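Speaker notes: planning the put-down
Flandport robotics software meetup, 2022-04-02

Print this page | E-mail this page

Slide 1. Say hello, check the mic, don't touch the clicker until the title is up. I'm the one who looks after the planning side of Skeker, our task software for the humanoid at Stovodia. The hands and the walking belong to other people, so save me the easy questions!

Slide 2. Start with the bit everyone gets wrong (me included, all through February). We had a lovely grasp planner and we treated a basket like a box. A box is a lump. A basket has a rim, thin walls, a handle that gets in the way, and stuff inside that rolls about when you tip it. So the planner needs two lots of sums: where the fingers go, and what the tilt does to whatever's in there. 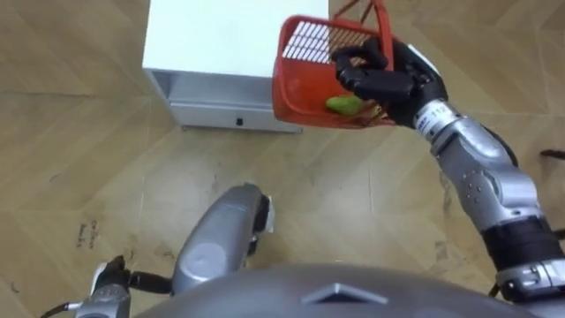
Basket held up by the rim and handle area, green item at the bottom.

Let them look for a moment. Point at the tilt. Skeker keeps a tilt limit of up to 40 degrees for anything flagged as an open container, and the arm planner throws away any path that goes over it. Sounds obvious, but it used to be a soft cost and the optimiser would happily trade it for a shorter path. It's a hard limit now. Mention that we sample 2,000 paths per request and most of them die right here.

Slide 3. Timing. The planner gets 700 milliseconds, then hands over the best thing it's got. Somebody will ask why we don't just replan all the time. Answer: we do, but only the wrist end, and it's cheap. Ketilsson (our tracking module) sends a fresh basket pose every 500 milliseconds, which is too slow for my liking – moan about this briefly and move on.

Slide 4. Reaching in. My favourite part, go slowly.
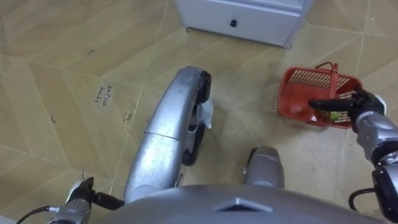
Basket on the floor, hand reaching in, green item partly hidden by the fingers.

The hand blocks the head camera just when you want to see most. So the software remembers where the item was before the fingers covered it, and lets that guess get woollier the longer it stays hidden. Show the blob growing in the viewer if the laptop behaves. If it doesn't, wave your arms.

Slide 5. Questions. Repeat each one into the mic. The config files are on the download page, tell them to read the tilt one first.

Contact us | Copyright Stovodia | Back to top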